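4. Proving bread and rolls in the Faver proving box

Now for the fun part! Once the box has had its first warm-up (section 3), you can prove almost any dough in it, from a quick white loaf to a slow, sticky rye. The steps below are for one loaf made with 499 g of strong flour. Two smaller loaves work just as well, so long as they don't touch the sides.

Before you start

Stand the box on a level worktop, away from draughts and direct sun. Leave a hand's width clear behind it for the fan. The water tray should be clean and the rack pushed in until it clicks.

1. Fill the water tray with cold tap water up to the lower line. The upper line is for the yoghurt setting (section 6).

2. Slide the tray under the rack and close the lid.

3. Turn the dial to BREAD and press the green button. The light blinks while the box warms up and stays on when it is ready.

4. Shape your dough into a ball, put it in a lightly oiled bowl and set the bowl in the middle of the rack. No cling film needed, as the damp air keeps a skin from forming (one of my favourite things about this box).

5. Set the timer to 70 minutes and close the lid. Try not to peek!

6. When the timer sounds, press the dough gently with a floured finger. If the dent fills back slowly, it's ready to shape. If it springs straight back, give it another 7 minutes and test again.

7. Knock back, shape, put the dough in its tin and return it to the box for the second rise. Start heating your oven now.

Note: Rich doughs with butter and egg take a good deal longer. Otakar Zeman's plum buns, in the Vakemville recipe booklet, stay in for the whole of a film and come out gorgeously puffy.

Note: The fan hums a little. A rattle means the rack isn't clicked in.

CAUTION: Unplug the box before you lift out the water tray. Never pour water on to the heating plate.

CAUTION: Don't put a tin straight from the oven on the rack. The plastic feet will soften.

After use

8. Unplug, empty the tray and leave the lid open until everything is dry.

9. Wipe the inside with a soft cloth. If the tray turns chalky, soak it in warm water with a spoonful of vinegar, then rinse well.

Section text by Yogesh Nishad. Last revised Jan 31, 2023.

Related items

Section 5: Sourdough and overnight rises
Section 6: Yoghurt
Spare rack and feet, part 364
Unditz dough scraper: care notes
Karagiannis loaf tins: size chart 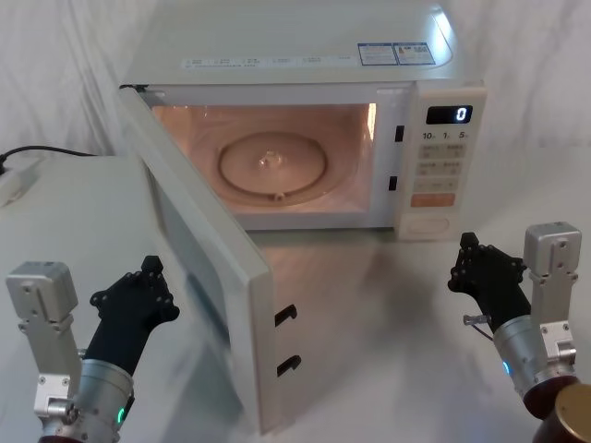 Can I leave dough in the box overnight?

Use the SLOW setting for that, with cold dough and half the usual yeast. The BREAD setting is too warm for such a long rise, and the dough will sink and taste sour by morning.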